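Pre-use checklist with comments: bedside unit, practice bay
Prydderch training site, Bay 2
March 6, 2021
Form used: Kevano short form, rev 20

Overall: fit for supervised use. Not fit to be left alone with the bed. Comments below, sorry for the shorthand.

1. Floor clear and dry
Partly. Dry, yes. Black cable lying in a curve on the left side, well inside the walking area. Needs a clip or a cover. Same comment in September.

2. Bed position and castors
OK. Castors locked by hand before start. The unit cannot tell if they are locked, so this stays a human job for now.

3. Reach to underside handle
Pass with comment.
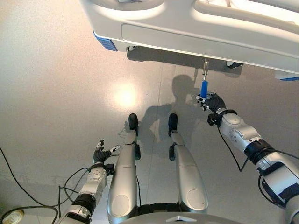

The blue handle is the chore everybody asks about. A care assistant bends, grabs, done, and doesn't think about it. For a machine it's low down, under an overhang, and the light off the floor is strong. Bretier want it called "routine" in their write up. I would not. Call it "can be done with someone stood by". Time limit on the form is 90 seconds, which is generous, and no ward would wait that long.

4. Fingers, right and left
Check each for cracks, loose tips, grit in the joints. Do it with power off. Wipe tips with a dry cloth only, no spray. Joint slots collect fluff from bedding so look in teh slots too.
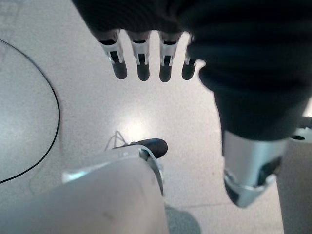
5. Sleeve and wrist covering
Fabric must not ride down over the finger joints. Pull back and check again after every 20 lifts. Eltus supply a tighter one, part 306, not tried yet. Would like two on order.

6. Cables at wrist and arm
Action needed. Loops hang too loose for work under furniture. Anything that can catch on a bed frame will, sooner or later. Tie back before next use and sign below. Also check there's still enough slack for a full reach, last time they were tied too tight.

7. Glare and shadow
Comment only. Shiny speckled floor, bright patch right where the hands work. Hand shadow on the floor as well. Blinds down would be a start. Real wards have floors like this so don't just fix the bay and forget about it.
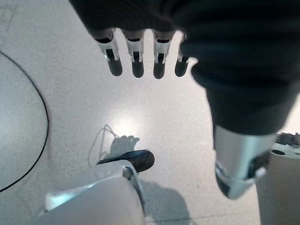 8. Stop button
Pressed and reset twice, both fine. Person holding it must be able to see the hands, not the screen.

9. People near the bed
No one in the bed during practise. Stays that way until items 6 and 7 are closed.

10. Ready for real chores?
Not on the form but I get asked every time. Fetching and holding, nearly. Anything under or behind a bed, no, not without a person next to it. Saves nobody's back yet.

Open actions: 1, 6, 7. Re-check in 21 days.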